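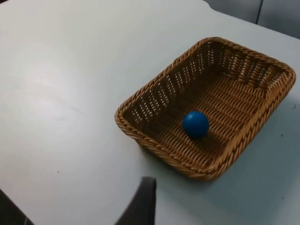

Sieglinde Rieger asked whether the table tennis section could move its match nights before the new season opens, as two of the Sauerland League fixtures clash with badminton.

Minutes, Cernstead Table Tennis Club, Wed 10 July, upstairs room

1. Match nights
Timo Mühlbauer had spoken to the league. Changes are allowed until the fixture list is printed in September. Agreed to ask for Thursdays for the second team only. The first team stays as it is.

2. Minutes of the last meeting
Accepted, with one correction: the away match at Edach was lost 5-4, and had been written down as a draw.

3. Bats and rubbers
Several juniors are playing with rubbers that have gone smooth. Timo has a price from Clatura for ready-made bats, cheaper if we take 5 or more. Sieglinde thought beginners should have slower rubbers and leave the fast ones until their strokes are steady. Agreed to order 5 all-round bats and 2 defensive ones. Members buying their own should check that the rubber is on the league's approved list - last season one player had to borrow a bat at Edach.

4. Balls
We have 100 training balls left. No order until the autumn. Match balls to be kept in the locked cupboard.

5. The 1960 shield
The engraver can fit two more names, then a new base will be needed. Timo to get a quote. Left over to the next meeting.

6. Subscriptions
No change for adults. Juniors may pay by the term.

7. Any other business
The net on table 2 sags and the clamp slips. Sieglinde to bring the spare. Parents have asked for a later finish on junior night - not agreed, as the hall closes at nine.

Meeting closed at 8.40 pm.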